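Chapter 4
The Loop and the Layer: How Electronic Records Get Built

Put on any electronic track you love and try to count how many sounds start at the very first second. Usually it's one or two. A kick drum, maybe, with a little hiss behind it. Then wait. Eight bars later something else slides in, and eight bars after that you're inside a whole room of sound and you can't quite say when the walls went up! That slow building is what this chapter is about, and it's one of the great pleasures of listening closely.

In Chapter 3 we looked at single sounds: where a tone comes from, what a filter does to it, why two notes that are slightly out of tune with each other seem to shimmer. Now we put those sounds to work. The basic unit is the loop, a short pattern that repeats, and the basic move is the layer, one loop placed on top of another.

Our main listening example is "Gandeneck," the long opening track from the Potetti album Prastska. It runs at 66 beats per minute, which is very slow for music with a drum machine in it, and that makes it perfect for beginners. You have time to hear each part arrive. The bass line has only four notes. It never changes from start to finish, and yet by the end it feels like a completely different bass line (play the first minute and the last minute back to back and you'll hear what I mean). Everything around it has moved.

We'll also spend time with the Awwad remix of the same piece, which takes the opposite road. The remix throws out the bass, doubles the speed, and chops the main melody into about 200 tiny slices. Some are so short that you hear them as clicks. Others keep just enough of a note for your ear to fill in the rest.

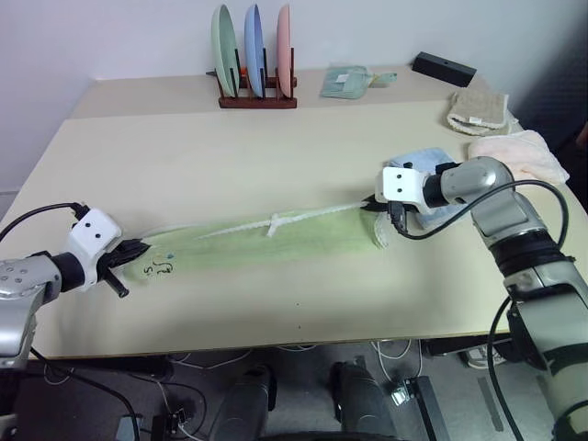 Loops don't have to be the same length, either, and this is where things get really fun. Suppose one pattern lasts four beats and another lasts five. Start them together and they drift apart right away, then meet again after twenty beats. Add a third pattern of seven beats and you'll wait much longer for all three to line up. Composers have used this trick with tape, with pianos, and with clapping hands, and you'll try it yourself in the first exercise.

Before you read on, listen to "Gandeneck" twice. The first time, do nothing at all. The second time, keep a pencil handy and make a mark whenever a new layer enters or an old one drops out.

Key terms in this chapter: loop, layer, bar, slice, drift, drop, breakdown

4.1 What Counts as a Loop?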